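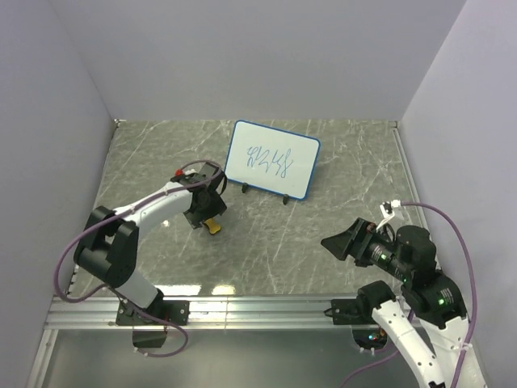

Vornstead represents commercial and fashion models for catalogue, online and television work. This page covers what new applicants and newly signed models ask us most often. It also deals with the short introduction film, which is the part of the application people get wrong. You need your first name on something the camera can read at the start of the film, and a small whiteboard with a rounded blue frame like this one, stood upright on a flat surface, does the job. Paper is also fine. If your question is not answered below, write to the new faces desk.

Do I need professional photographs to apply?

No. We would rather see plain pictures taken at home in daylight. Send a head and shoulders shot, a full-length shot and a profile. Wear fitted clothes in a single colour, tie your hair back for at least one of the pictures, and leave off make-up and filters. Please do not pay a studio for a portfolio before you have heard from us.

Is there a height requirement?

For fashion bookings, yes, and the client sets it. For commercial work there is none. Supermarkets, banks and holiday companies book people of all heights, sizes and ages, and commercial work is most of what we do. We had 227 commercial bookings in our last full year.

How long should the introduction film be?

Under a minute. Hold up or show your name, say where you are based, turn to each side and then talk about anything you like for the rest. Film it on a phone held sideways.

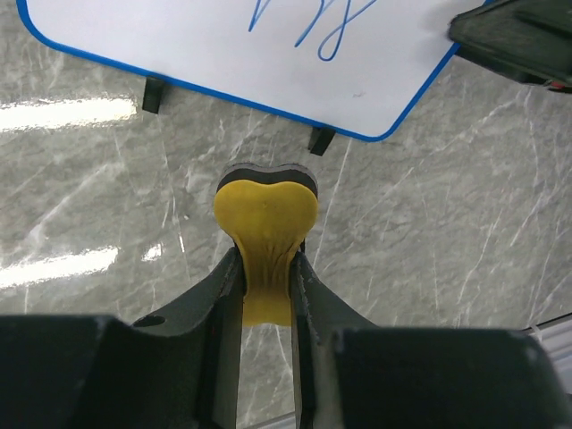 Blue marker on a whiteboard.

Write your name large and in dark ink. Joined-up handwriting can be hard to read on a small screen, so use capitals if yours tends to run together. Do not put your surname, phone number or address on the board. We already have those on the form.

Who looks at applications?

Mekdes Jemal and Nii Abugri see everything that comes in. They normally reply within 10 working days, though it takes longer in March because of the spring castings. We answer everyone, including those we do not take on. You may apply again after six months, or sooner if your look has changed a good deal.

What does it cost to join?

There is no joining fee. We take commission from paid work. If you want a printed book and a set of cards we can arrange them through Clorwood for £141, taken from your first payment. This is optional and plenty of our models manage with the online page alone.

What happens on a test shoot?

A test shoot is unpaid and usually takes half a day. A photographer gets to try out lighting or a new idea, and you get pictures for your page. Expect to change clothes several times and to be asked for a range of expressions, including silly ones. You can say no to any pose or outfit. You can also bring someone with you, and under-18s must have a parent or guardian there throughout.

Bring nude underwear, a plain black pair of shoes and something to eat.
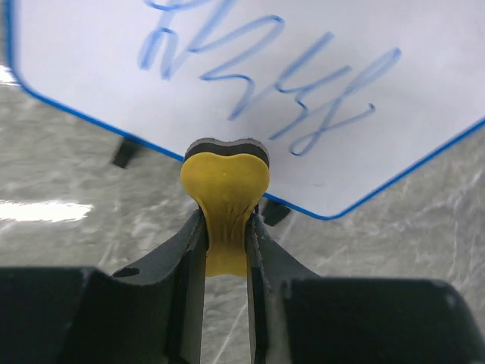

Arrive with clean, dry hair and bare skin unless the call sheet says otherwise. If you are running late, ring the number on the call sheet and then ring us. Most test shoots are held at the Nasrallah studios, where the entrance is at the back of the building and the buzzer is marked Vukemis.

Can I post pictures from a job?

Only after the client has published theirs. Behind-the-scenes pictures count too, and so do mirror selfies in the changing room if the clothes are visible. Gemechu Tesfamariam keeps the list of release dates. Ask him before you post if you are in any doubt.

When will I be paid?

Clients have up to 60 days to settle an invoice, and we pay you within 5 working days of receiving the money. Statements go out by email. You are self-employed, so tax and National Insurance are your own responsibility. Keep your travel receipts.

Can I be with another agency?

Yes, if it is outside the UK or covers a different kind of work such as acting or voiceover. Tell Desta Kassa before you sign anything so that she can check for overlaps with your contract.

Someone has messaged me claiming to be from Vornstead. Is it genuine?

Our scouts carry a card and will never ask for money or for pictures in underwear by direct message. Send a screenshot to Meron Degefa at the office and do not reply to the message until you have heard back from her.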